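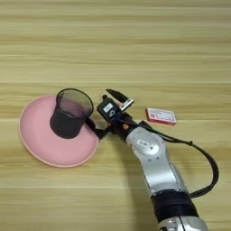
The arm at Kevell: your questions, my answers

I run the packing room at Kevell, where we put together desk sets and small tableware orders for shops. I've been asked the same things in the break room so often (and by so many people from Endia when they visit) that Silvan Schnyder in the office told me to write it all down. So this is me doing that! Last updated in November.

What does the arm do all day?

It picks up light things and puts them where they need to go. Pen cups, plates, small boxes, that kind of stuff. It sits at the wooden table by the window and sets items out for whoever is packing. We call it Ellis.

Did anyone lose their job?

No. There were 4 of us in packing before Ellis came and there are 4 of us now. I asked about this before I asked anything else, and I got the answer in writing, pinned up next to the shift list if you want to read it. What did change is that we didn't bring in seasonal help last fall, and I think it's fair to say so. Those were real hours for real people, and a couple of them had come back year after year.

So what do you do now?

More checking and less reaching. I used to set out every single piece myself and my shoulder let me know about it by lunch. Now I wrap, look for chips, fix the labels and deal with the odd orders (engraved stuff, returns, the customer who wants everything in tissue paper). Some of us miss the setting out, by the way. Cyrill Kälin had a rhythm going with it, radio on, and he says the new way is more tiring for the head. I get that. We swap every two hours so no one is stuck with it.

How fast is it?

Slower than Cyrill! It handles up to 200 pieces in a shift, and a person in a hurry will beat that easily. But it doesn't mind doing the same thing at 3 p.m. that it did at 7 a.m., and I do.

How much has it done so far?

The counter on the screen said 3,913 when I wrote this. That's pieces moved, including the ones it had to try again.

What is it bad at?

Anything floppy. Anything shiny gives it trouble too, and it is not great with stacks. Mesh pen cups are tricky because they weigh next to nothing, so a small nudge can send one sliding. If you see it bump something over, let it finish, press pause on the screen, and stand the thing back up yourself.

Can I reach in while it's moving?

Please don't. Pause first, every time, even if it's only a plate and you're only going to be a second.

Do I need to know computers?

Nope. I don't. The training took one morning at the Flamasholm site and most of it was learning the screen and teaching it a new item by moving the arm by hand, which is kind of fun.

Is management using it to watch us?

It logs its own moves and its own stops. It doesn't log who was standing there. Silvan showed us the file and anyone can ask to see it.

Who do I tell if something's wrong?

Me, or whoever has the blue binder that day. Write down the time and what it was holding.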